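3.2 Pour accuracy in licensed venues

Staff at 25 bars in Ditport and Delport were asked how they measure spirits. Free pouring was commoner in Delport - see Fig. 2 for the measure type.

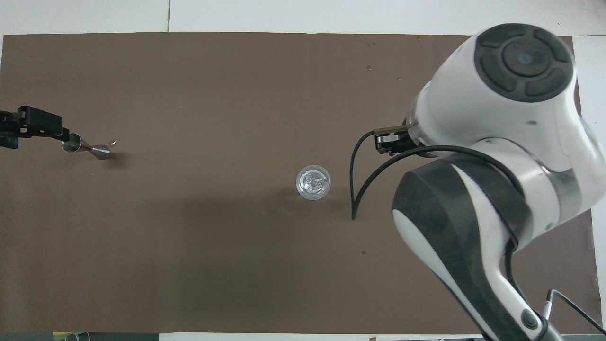

Fig. 2. Double-ended measure.

Over-pouring rose on busy nights in December, mostly in venues with no written policy. Labour costs were not recorded. With an hourglass-shaped jigger the wider cup and the narrower one are easly confused, and 6 venues reported this. Colour-marked rims not tested.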